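3.2 Sorting Board Task

The second task given to the student teams was the sorting board. It replaced the peg task from the fall term, which most teams had solved with a fixed list of positions and no use of the camera at all. We wanted something where the pieces start in a heap and end up in a known place, and where a wrong choice of piece is easy for a student to spot.

The board is a wooden children's puzzle with a sea and beach print. It has a row of number recesses from 1 to 10, a row of geometric shapes, and a row of narrow slots along the top edge. The loose pieces are held in three plastic bowls with handwritten labels for numbers, fish and others (Figure 4). Teams were told which bowl a requested piece would come from, so that the first version of their program did not have to search all three.

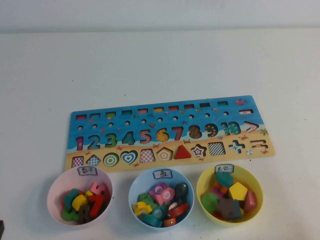

Figure 4. Board and bowls before a run, seen from the fixed camera. Labels on the bowls, left to right: numbers, fish, others.

Each run began with a single request, such as "triangle" or "7". The program had to find the piece in its bowl, pick it up, and place it in the matching recess. A run ended when the piece was seated, when it was dropped outside the board, or when the team called a stop. Placing a piece on top of the correct recess without seating it was scored as a partial result. Over the term the teams logged 514 runs on this task, of which 69 were stopped by hand.

Two of the teams, Motden and Kerow, worked mostly from the fixed camera. They found the bowl, moved the gripper over it, and closed on the highest point. This was quick to write and did well on the fish, but it often returned the wrong piece from the yellow bowl, where the blocks lie against each other at different angles. The third team, Ikon, led by Hưng Kim, used the wrist camera for the last part of the approach and labeled its own images for training. By the end of February the team had 2092 labeled images, nearly all from the wrist view.

The wrist view brought its own problems. Images taken with the arm in motion were blurred, and the gripper hides part of whatever bowl it is close to. Figure 5 is typical of what the students had to label. The pentagon and the heart in the yellow bowl can still be named with some confidence, but the red block next to the gripper is partly hidden, and two students labeling the same image often disagreed on pieces like it. The team's rule was to leave a piece unlabeled if its outline could not be traced on at least two sides.

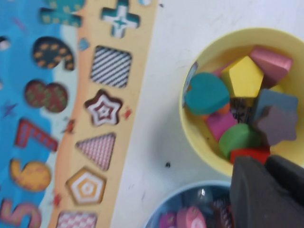 Figure 5. Wrist camera image with blur. The gripper covers the lower right part of the yellow bowl.

A second source of error was the board itself. The recesses are printed with bright patterns, and an early version of the Ikon detector reported them as loose pieces. The students first tried to fix this with a color threshold, which failed – the prints and the blocks share too many colors. They then masked out the board using its four corners in the fixed view and passed the mask to the wrist camera through the arm position. The mask was off by several millimeters whenever the board had been bumped, so a corner check was added at the start of each run.

Rania Bennani, who supervised the lab hours, kept a written record of every manual stop. Most of them came from the gripper pressing on the rim of a bowl. After the first 200 runs the bowls were fixed to the table with putty and the approach height was raised, and stops of this kind became rare. The scoring did not change, so results from before and after this point are reported separately in Section 4.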